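Mwanaisha Chege
Apr 4, 2022

OK friends, a few of you asked me to write up the way I clean screens after I went on and on about it at lunch (sorry to everyone who was only trying to eat their soup), so I'm going to do it as a thread and you can mute me if you don't care about smudges.

Background for anyone new here. I look after the office side of things at our place in Bekanville, meaning the desks, the supplies, the plants, the kitchen cupboard that won't close, and all the shared tablets. We came back to the open-plan floor in February after a long stretch of most people being at home, and oh my goodness, the dust.

Dust I can deal with. Fingerprints are another story! A shared tablet gets picked up by somebody eating a muffin, then by somebody who has just put on hand cream, then it goes back on the table and by the afternoon you could grow vegetables on it.

So the first thing, and I will say this until I'm hoarse, is to turn the screen off before you start. A lit screen hides almost everything. A black one shows you every single swirl and thumbprint, and it also stops you from opening somebody's calendar and accidentally declining their dentist appointment. (I have done this. I apologized. There were cookies.)

Next is the cloth. Please, please don't use paper towels. I know they're right there by the sink. They feel soft to your hand but they leave lint in the corners, and some of them will leave fine scratches you only notice when the sun comes in sideways.

I use microfiber, the plain kind, and I buy them in blue because the kitchen ones are yellow and I don't want to be wiping glass with something that has met a lasagna. The ones I've been getting are from Mulletti, nothing fancy, they come folded in a paper band and they last and last if you treat them right.

Treating them right means washing them on their own, or at least away from towels, and NO fabric softener. Softener coats the fibers and then the cloth just pushes the grease from one side of the screen to the other. I ruined a whole batch that way my first year and spent a week blaming the tablets.

Start dry. I know it's tempting to go straight to the spray, but if there's any grit on the glass you'll be rubbing it in with a wet cloth. A light dry pass first, hardly any pressure, from one edge to the other, and then give the cloth a shake over the trash can.

If it still looks greasy, dampen a corner of the cloth. The corner of the cloth, not the tablet! Never spray anything onto the device itself, the liquid runs down to the edge and finds its way in around the buttons, and then you and I are both having a bad day and filling out the form.

Plain water does most of it. For the really stubborn stuff I check what the maker of the device says is OK and follow that, and I'd tell you to do the same, since coatings vary so much and I don't want anybody writing to me about a cloudy screen. No window cleaner, though. My mother swears by it for everything and I love her dearly but no.

A question from my cousin in Genham, who runs the front desk at a small vet's office: do you go in circles or straight lines? I go in straight lines, slightly overlapping, the long way across. Circles are how I was taught and they're fine, but on dark glass I always end up with a faint pinwheel that I can't stop looking at.

Then tilt your head. I'm serious. Get down low so the ceiling lights catch the glass and you'll see the bits you missed, usually near the bottom where people rest their thumbs. I must look ridiculous doing this next to a row of people who are trying to work, and they've all been very kind about it.

White frames are their own little project. The glass comes up beautifully and then you notice the border has gone a bit gray next to it. Same cloth, damp corner, and go around the edge slowly – don't dig into the seam where the glass meets the frame, a soft dry toothbrush is better for that if you really need it.

While the tablets are drying, do the table. White tabletops are gorgeous for one morning and after that they show every coffee ring. I use a different cloth with a drop of dish soap in warm water, then another wipe with just water so it doesn't dry sticky. If you put a clean tablet face down on a sticky table you will hear me sigh from across the room.

Monitors, since somebody is bound to ask. Even gentler than tablets. A lot of them have a matte finish and if you press you can see the picture go funny under your finger, so hold the back with your other hand and let the cloth do the work. Dust the stand and the cables too, that's where all the fluff goes to live.

And the plants! Wipe the leaves, they're holding as much dust as the desks are. We have a small potted one on the long side desk that I talk to more than I should. A damp cloth, one hand under the leaf, very lightly. It will perk up your whole corner, I promise.

How often? I do the shared tablets every day, monitors when I can see they need it, and the big tables whenever there's a lull. Mota, who has the desk nearest the supply shelf, has started doing his own without being asked and I could have hugged him.

Last thing and then I'll let you go. Keep a cloth where people can reach it, out in the open and not in a drawer. As long as ours were put away neatly I was the only one who ever wiped anything, and now that there's one lying around where folks are working, it gets picked up all day long.
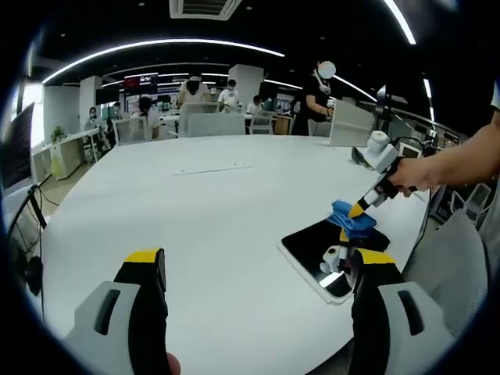 If you put one out on your own tables, swap it for a fresh one every couple of days, and send me your tips for getting tape residue off a white desk, please, because I've tried everything I know on ours and it's still there.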